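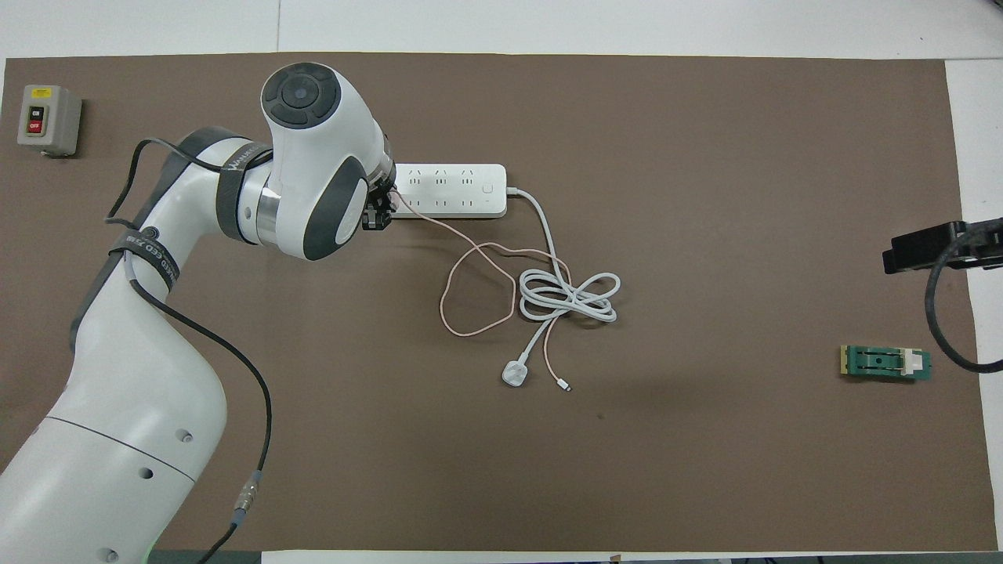
Oswood council votes to keep repair workshop open through winter

The town of Oswood will keep its public repair workshop on Curton Street open through the winter after the council approved money for heating and rent at its monthly meeting.

The vote was 6 to 2. The two members who opposed the spending said the town should finish paying for the library roof before taking on other costs.

The workshop opened in June in a former shoe store. Residents bring in lamps, toasters, bicycles, clothing and small pieces of furniture and work on them at shared tables with help from people who know the trade. There is no charge for the help, but visitors pay for parts.

In its first season the workshop logged 415 items, according to a report given to the council. Of those, 79 could not be fixed and were sent for recycling or taken back home. Lamps and vacuum cleaners were the most common things brought in. Clothing repairs picked up once a second sewing machine was added.

Chaimae Zaki, who manages the workshop, told the council that the building was too cold to use after the first frost last year, when it was being tested as a site. The new money covers two wall heaters and weather stripping for the front door. It also pays the rent through the end of March.

"People's heaters and kettles break in the winter, and that's when we would have been closed," Zaki said after the meeting. She said she had expected a longer debate.

Opening hours will be shorter in the cold months. The doors will open at 1 p.m. and close at 5 p.m. on weekdays. Evening sessions, which drew the largest crowds over the summer, will stop until spring.

Some residents who spoke at the meeting asked for the evenings to be kept. A man who works at the Hodžić bakery said he had come to four evening sessions and could not get there in the afternoon. Council members said they would look at the question again when the heating bills for the first two months are in.

The council also discussed safety. Under rules adopted with the funding, anything that plugs into the wall has to be tested before it leaves the building, and the owner must sign a form. Microwave ovens and gas appliances will still not be accepted. Battery packs from electric bikes were added to that list.

Parking was raised as well. The lot behind the building has 40 spaces and is shared with the Talura dance school. The school has asked that workshop visitors use the street side after 4 p.m., when its classes begin, and new signs will go up before the winter hours start.

Anyone bringing in a large item is asked to call first. Parts can be ordered at the front desk, and orders left for more than a month will be returned to the supplier.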